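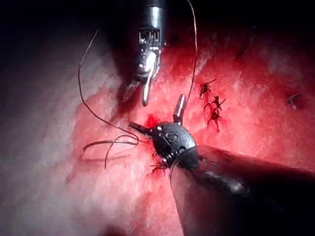 3.2 Instrument and consumable costs

Purchase price dominates most discussions of surgical robotics in regional hospitals, yet it was the smaller source of disagreement in our interviews. Of the 31 budget holders we spoke to, 23 had underestimated what they would spend on instruments once the system was in use. Suturing accounts for much of the gap. Closing by interrupted stitches, as in Figure 4, keeps two instruments at the tissue together, and each knot tied and trimmed adds to the time both are in service. Under the contracts we reviewed, an instrument is charged by the procedure whether it places one stitch or a full row, so a site's case mix matters more to the annual figure than its total number of cases.

Figure 4. Robotic suturing with two instruments. Knotted sutures are visible to the right of centre.

We compared three supply arrangements. At Gerkdale, needle drivers were bought outright in sets and written off at a fixed number of uses. Molletti leased the whole system and paid a bundled fee that covered instruments, drapes and servicing. Aksoy began with outright purchase and moved to a bundled fee in January, after its first maintenance invoice. The bundled fee was dearer per case at low volumes and cheaper once a site passed 200 cases a year. No site in the study had modelled that threshold before signing.

Reprocessing was budgeted poorly at all three. Wristed instruments take longer to clean than straight laparoscopic ones, and sterilising departments were seldom asked for an estimate. Tülin Tuncer, who managed procurement at Aksoy during the study period, told us the extra labour had been "sitting in somebody else's cost centre" and did not appear in the business case at all. We have included it in the totals in Table 2.

Training instruments form a separate line. Sites that kept expired drivers for bench practice spent less here, although the Dallico planning template used at Gerkdale and Aksoy has no field for them. We entered these items under general education. Freight and import charges were excluded, as the sites recorded them differently.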